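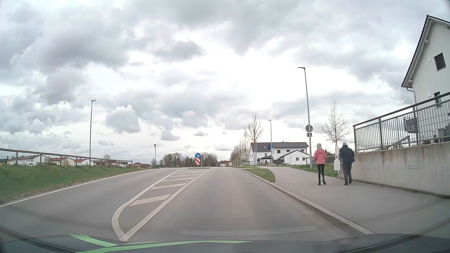 The road at Sorkley.

Search posts and members Go

Reading a promoter's settlement sheet from a dance hall tour

Posted in October by Zerrin Değirmenci

I am cataloging papers from the Howlader office, which booked dance bands and talent shows into small-town halls after the war. Most of it is contracts and correspondence and gives no trouble. The settlement sheets are harder. Each one is a single printed form, filled in by pencil, for a single night.

The sheet I am stuck on is for the Asley Talent Parade at the Ernia Ballroom in Sorkley. It has 3 money columns headed "Gross," "Net" and "Over." Above them is a box marked "Cap." with 700 written in it, and beside that a box marked "Pd." with 386. The "Over" column is blank on this sheet but filled in on most of the others. There is also a line reading "Hall 1st call" with a check mark next to it.

What I need to know:

- whether 386 is the attendance, so that I can enter it as such in the catalog record
- what "Over" refers to
- what "Hall 1st call" means

The contract for this date is missing. I have contracts for other nights on the same tour, but the terms vary from hall to hall.
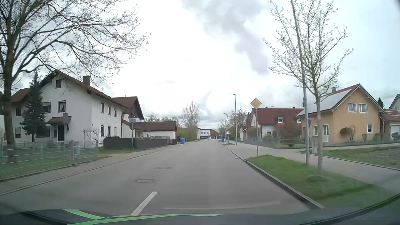 Page last changed: October, 4:15 p.m.

Omprakash Solanki

386 is paid admissions. Do not enter it as attendance. Forms of this type counted tickets sold at the door and in advance, less refunds. They left out passes, and a talent show had a lot of passes: contestants, their families, the local paper, the merchant who put the poster in his window. If there is a separate ticket report or "deadwood" count in the folder, the passes may be listed there. Deadwood is the unsold tickets. Printed tickets minus deadwood gives you tickets issued, and the difference between that and the paid figure should be your passes, provided the passes were pulled from the same roll. Some houses used a different color stock for passes, in which case the arithmetic won't find them.

"Cap." is the capacity the hall quoted to the promoter. Treat it as a sales figure. A ballroom could have one number for dancing, one for seated shows, and a third on the fire permit, and the quoted one was often whichever suited the hall.

"Over" is overage, the amount due once the net passes a break point. The usual deal was a flat guarantee against a percentage. If the percentage came out higher than the guarantee, the extra was the overage. A blank column would normally mean the night did not reach the break point. It can also mean a straight flat deal with no percentage, so without the contract you should not record it either way. Compare the other Ernia dates if you have any. Halls tended to keep the same terms for a season.

I would catalog the field as "paid admissions (per settlement sheet)" and transcribe the column headings as printed.

dancecard_dot

My aunt sang in one of these and they never filled the halls in summer, everybody was at the lake. No idea about the columns, sorry. Are the contestants listed anywhere?

pressbook

Agree with Omprakash on the paid figure. On "1st call," which he skipped: it sets the order in which parties draw from the receipts. "Hall 1st call" means the hall took its rent off the top, before the promoter recovered advertising or paid the act. Where the promoter had first call you will usually see advertising deducted ahead of rent. Check whether "Net" on your sheet is after rent or only after tax. The forms were not consistent, and a percentage taken on one net is a different sum from a percentage taken on the other.

Also look at the back. I have handled 3 sheets from another office where the advance man wrote the pass count on the reverse and carried none of it to the front.

Related posts
Ticket stock colors and what they meant
Who kept the contestant entry forms?
Abbreviations in advance men's route books
Storing pencil documents on cheap paper
Ballroom or hall: which name to use as the heading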